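Brullach Hours

The Brullach Hours is a devotional manual in prose and verse, arranged around the daily prayers of a small lay community. Its author, Jarmila Vaněk, wrote the greater part of it while living as a guest at Oravec, a retreat house above the village of Brullach. The book is named for the village and follows the order of the day there, from the first prayer before sunrise to the silence kept after supper.

Structure

The text is divided into 8 offices, each made up of a short psalm paraphrase, a reading and a closing meditation. The offices contain 100 numbered meditations in all. Numbering runs continuously through the book and does not restart with each office, so references are normally given by meditation number alone. The longest, number 4, is a commentary on the practice of reading aloud at meals. Most of the others fill less than a page.

Vaněk's main source is a monastic customary dated 1155, which she knew through a partial translation by Vilém Polák. She quotes it directly in the night office and paraphrases it elsewhere. Where the customary gives rules for a cloistered house, the manual adapts them to people who hold jobs and keep families. The rule on manual work, for instance, is applied to cooking, mending and the care of the sick.
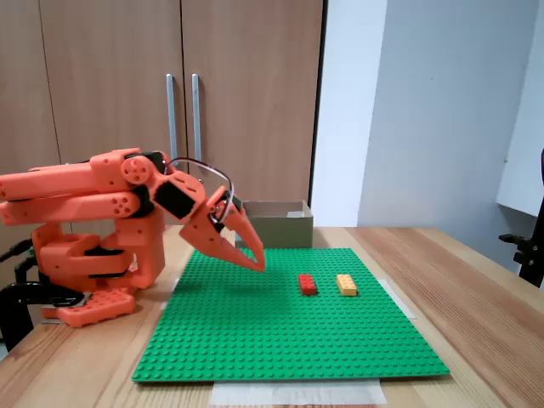

Miroslava Kadlec

Publication

The first edition was issued by Celtier in October, in a small format meant to be carried in a coat pocket. It had no index and no notes. A second edition from the same press added a table of readings, a list of sources and a preface by Anil Mudaliar, who had led retreats at Oravec. The wording of several meditations was changed between the two editions, chiefly in the evening office, where Vaněk replaced the plural "we" with the singular. Later printings follow the second edition.

Reception and use

Early reviews dealt mostly with the plainness of the language. Štefánia Mikuš, writing in the quarterly Flollside, judged the verse weaker than the prose and considered the psalm paraphrases too free for use in public worship. She regarded the meditations on illness as the strongest part of the work. Mudaliar's preface answers the point about the paraphrases and states that they were written for private reading.

The manual is used in several lay groups as a text for shared morning prayer, usually in shortened form. The night office is often left out.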